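Home | Workbench | Kitchen | Storage | Ask Us

Bench tips from a shop that shares its tables with robots

When Panganiban put the first arms on our refurbishing floor I figured my little notebook of tricks was headed for the trash. Nope! I use it more than ever (Viera Vlček has borrowed it so often she finally made a copy). The arms get a lot of the fiddly repeat work on old office towers now, and we do the setup, the checking and the weird stuff. So my tips have changed a bit.

Clear the cables first. I used to just hold them aside with my pinky, but a gripper hasn't got a pinky, so loose bundles get tucked up toward the power supply and tied. Do this at home too, it's so much nicer to work in there! 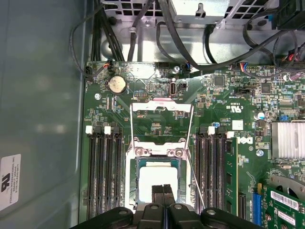 Gripper over the processor socket, load plate up.

Sockets are the part I was most nervous to hand over. Leave the plate fully open till you've checked the little corner marks line up, and never push down on the chip. If it doesn't drop in by itself, lift it and look again. Same rule for people and machines.

Keep a muffin tin for screws, one cup per step. Marek Machala laughed at mine and now there are 16 of them on the shelf.

And take the break! With an arm going beside you it's easy to forget you've got a neck. I set a kitchen timer and walk to the coffee machine, and I go home a lot less sore than I did last December.

300 shares | 16 comments

We use cookies to remember your settings. Accept | Manage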